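Minutes of the Lost Glasses and Desk Things meeting, Flolatside Reading Room
March 11, 2026
Minutes taken by me again, in my usual way, so please forgive the wandering bits

Present: seven of us, with two more who came in after the tea was poured. Apologies were received from the Stesar branch, who had their own meeting to get through.

1. Last meeting's minutes

Read out and agreed, with one correction. I had written that the front door lock was fixed. It is not fixed, it is only better, and you still have to lift the handle while you turn the key. Corrected in ink in the book.

2. Glasses and cases

This took up most of the evening! As everybody knows, we started keeping glasses for people to borrow when they come in to read and find they've left theirs at home, and then the sunglasses started coming in too, mostly after the summer street fair last June. They've been living in the drawer under the returns desk, all tangled up together with the cases in a separate bag, and every time somebody wanted a pair it was a rummage.

So we agreed to get them out and match them up properly, one pair to one case, and settle what we keep. I'm very fond of the ones with the yellow lenses, I'll say that here so it's on record, and I would like them kept even if they don't suit a single person in Flolatside. They look cheerful with the light blue case. The white-framed pair with the dark lenses we put by the pale lavender-gray case, and there was a bit of back and forth over whether a gray case would be better, but we left it.

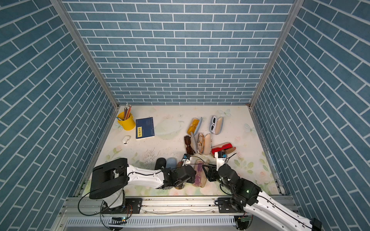
The thin gold-framed ones went with the cream case with the striped trim, which everybody liked straight away, and the red pair with the red and brown case was so obvious that it didn't need a vote. We voted anyway. Carried, all in favor.

One member asked how we're supposed to know which case came with which pair to begin with. We don't, and we can't, and after some talk it was agreed that it doesn't matter as long as the glasses fit and the lid shuts. If somebody comes in and recognizes their own case, they can have it back, with whatever is inside it, provided that's theirs too. (This last bit was added after a question from the window side of the table. I think it's clear enough.)

Agreed:
- Every pair to be kept in a case from now on, folded, with the lid closed.
- Sunglasses and clear glasses to be kept in separate trays.
- Anything with a cracked lens goes to the eyeglass collection box at Kurtuluş, the optician next to the bakery, who said on the phone that they're happy to take them.
- The borrowing sheet to hang on a string by the desk, with a pen that is also on a string.

On labels, we didn't get very far. Half of us want a sticker on the outside of the case and the other half think stickers go gummy and leave a mark, which I have to say has been my own experience. Somebody suggested a slip of paper inside instead. I pointed out that a slip of paper inside is the first thing to fall out. Left for next time.

3. Pencils, notebooks and other desk things

The colored pencils are staying in the yellow cup and the yellow cup is staying out where children can reach it. I know this was argued about in the winter, but the feeling in the room was strongly for it. They should be sharpened before the children's hour, and I said I'd do it, as I like doing it.

The dark blue notebook with the yellow label is going to be our new book for the borrowing totals, so please don't write shopping lists in it. The old one has 2 pages left and I'd like to use them up first.

The mat with the butterflies and roses was mentioned. It has some dark scuffs and one member thinks we should replace it, while another thinks it's pretty and that a new one would be scuffed by June anyway. I'm with the second member. I did offer to have a go at the marks with a damp cloth and some baking soda, and that was accepted with what I'd call relief.

4. Money

We have 200 in the tea tin and 69 in the envelope marked repairs. The grant from the Vundov fund is 1000, and it has to be spent on shelves and on nothing else, however much we'd all like a new kettle. Two quotes for the shelves have been asked for. One has come back and it was a good deal higher than we hoped, so we're waiting on the other before we fret.

There was a proposal to buy a proper little cabinet for the glasses out of the repairs envelope. I liked the idea but we'd have to see a price. A member offered to look in the secondhand shop and report back.

5. How to put the glasses away

I was asked to write this down so it can be pinned up by the drawer, and I've kept it short:

- Wipe the lenses with one of the soft cloths. Please don't use paper towels, they scratch.
- Fold the arms in, one and then the other, without forcing them.
- Open the case flat on the table and lay the glasses in the bottom part. Big shiny dark ones like the black sunglasses take up nearly all the room in a case, so give those the roomiest one you can find and don't squash the lid down on top.
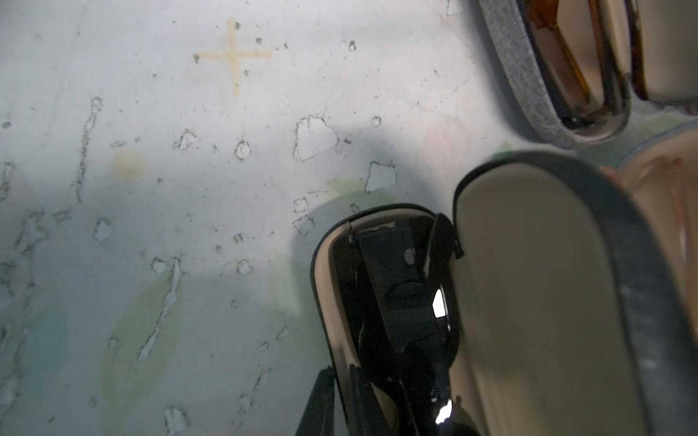

- Close the lid gently. If it won't shut, the case is too small, so try another.
- Back in the right tray, sunglasses with sunglasses.

6. The table

The top of the pale table is stained and peeling in patches and it was asked if we could paint it. Nobody was against it. We'd need an afternoon with the room closed, and somewhere to put everything in the meantime. I'll look at dates.

7. Anything else

The heater by the back wall is ticking again. It was ticking during the meeting, in fact, and we had to talk over it. I'm to call the man who came last time.

Biscuits: more of the plain ones, please, fewer of the ginger.

The next meeting will be in our usual slot, and whoever is first in should put the urn on. Labels will be the first item, so have your arguments ready!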